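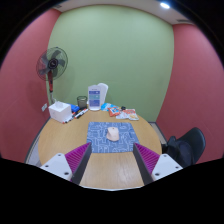 Figure 6.1 A small room with green and red walls, a round wooden table and a pedestal fan.

Chapter 6
Color, Light and the Small Room

Ask the owner of a paint store which product comes back most often and you will hear a sigh before you hear an answer. Paint is cheap, and regret is included in the price. Most of the trouble starts with a chip the size of a postage stamp, admired under the store's lights and then asked to cover a wall.

This chapter deals with what happens between the chip and the wall. Red and green sit opposite each other on the traditional color wheel, and at full strength they quarrel. Muted, as in Figure 6.1, they can share a room. The usual way to mute a color is to add a little of its opposite, so a grayed red already has some green in it.

Size matters too. In a small room, light bounces off one wall and lands on the next, carrying some of the first wall's color with it. A white ceiling picks up a little of everything. Decorators call this color bleed, and clients call it the wrong paint.

Then there is the lamp. Bulbs are labeled by color temperature, measured in kelvins. A bulb near 3000 K gives a yellowish light that flatters reds and leaves some greens looking like old soup. Sunlight changes by the hour and takes no instructions.

We will follow two projects through the chapter. The first is the Briggs Building in Jendstead, where 38 offices were painted the same beige and the tenants complained of 38 different beiges. The second is a guesthouse in Grekadcombe whose owners had the opposite problem — no two rooms alike, and no record of what was in any can.

Before you read on, tape two chips of the same color to two walls that meet in a corner. Look at them in the morning and again after dark, and write down what you see each time. You will need your notes for Section 6.2.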